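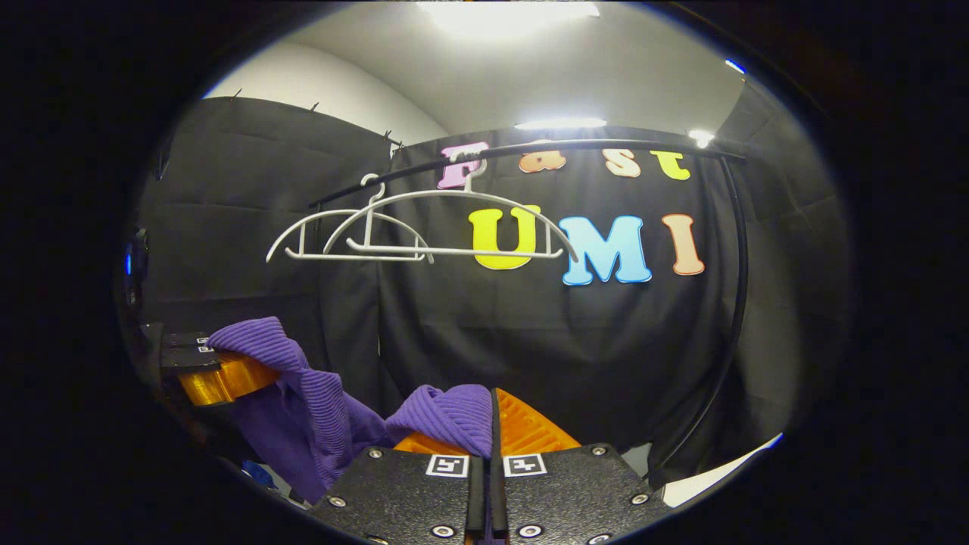
Gerippter Strick in Violett.

Ga-eun Seo hat die Tür zur Werkstatt mit einem Stein offen gehalten, denn im Mai wird es in dem kleinen Raum schon am Vormittag warm. Auf dem Bügelbrett liegt ein Kinderpullover, dem ein Ärmel fehlt. Den Ärmel sucht sie noch. "Er war in der gleichen Tüte", sagt sie, "und jetzt ist er in einer anderen."

Seit zwei Jahren repariert sie in Ellberg Kleidung, die andere Leute gestrickt oder gekauft haben. Vorher hat sie bei der Firma Falleo Muster für Maschinenstrick geprüft. Das war eine gute Arbeit, meint sie, aber sie hat die Sachen immer nur neu gesehen. "Ich wusste alles über einen Pullover am ersten Tag. Ich wusste nichts über denselben Pullover nach fünf Wintern."

Ich frage, womit die Kundschaft am häufigsten kommt. Sie muss nicht lange überlegen: Ellbogen, danach Bündchen, danach Mottenlöcher. Bei den Motten sind die Leute verlegen und erzählen zuerst, wie sauber ihr Schrank ist. "Das müssen sie mir nicht erzählen. Motten gehen auch in einen sauberen Schrank, wenn dort Wolle liegt."

Eine besondere Meinung hat sie über Rippenstrick. Viele denken, dass er unempfindlich ist, weil er sich so gut dehnt und wieder zusammenzieht. In Wirklichkeit verzeiht er wenig, wenn man ihn nass aufhängt. Das Wasser zieht das Gewicht nach unten, die Rippen werden länger und schmaler, und am Ende reicht der Pullover bis zu den Knien. Sie trocknet solche Stücke flach auf einem Handtuch und wendet sie am Abend. Beim Stopfen arbeitet sie jede Rippe einzeln nach, sonst bekommt man eine glatte Stelle, die man von weitem erkennt.

Das Garn dafür kauft sie in Resten. Im Regal stehen 85 Spulen, die sie nach Farbe geordnet hat und nicht nach Material, was ihr Kollege Lorne Simard für einen Fehler hält. Er kommt zweimal im Monat und macht die Knopflöcher, die sie selber nicht gern macht. "Lorne hat recht", gibt sie zu. "Aber ich suche nun einmal zuerst mit den Augen."

Über Preise spricht sie offen. Ein kleines Loch kostet 10 Euro, auch wenn es schwierig ist. Bei größeren Arbeiten sagt sie vorher eine Summe und bleibt dabei. Manche Kunden rechnen dann laut, was ein neuer Pullover kosten würde, und gehen wieder. Das stört sie nicht mehr so wie am Anfang. 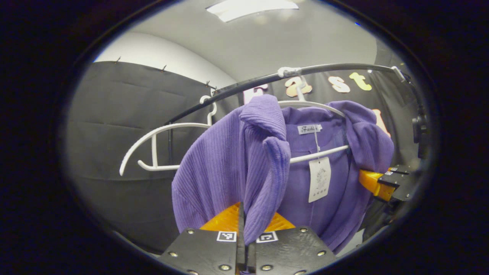
Soll man einen Wollpullover nach jedem Tragen waschen?

"Das würde ich nicht machen. Über Nacht auslüften genügt meistens, am besten im Badezimmer oder am offenen Fenster. Flecken wasche ich einzeln heraus, mit kaltem Wasser und wenig Seife."

Gelernt hat sie das Stopfen von ihrer Tante Ye-seo Kang, die dabei Radio hörte und keine Fragen mochte. Man musste zusehen. Heute gibt Ga-eun Seo selbst Kurse, und dort darf man fragen, auch dreimal dasselbe. Schwierig finden die meisten den Anfang, also wie der Faden befestigt wird, wenn man keinen Knoten machen will. Sie lässt ihn ein Stück hängen und vernäht ihn später auf der linken Seite.

Gegen elf Uhr kommt eine Frau mit einer Strickjacke herein, an der der unterste Knopf fehlt. Ga-eun Seo sucht in einer Dose, hält drei Knöpfe nebeneinander an den Stoff, und die Frau nimmt den mittleren.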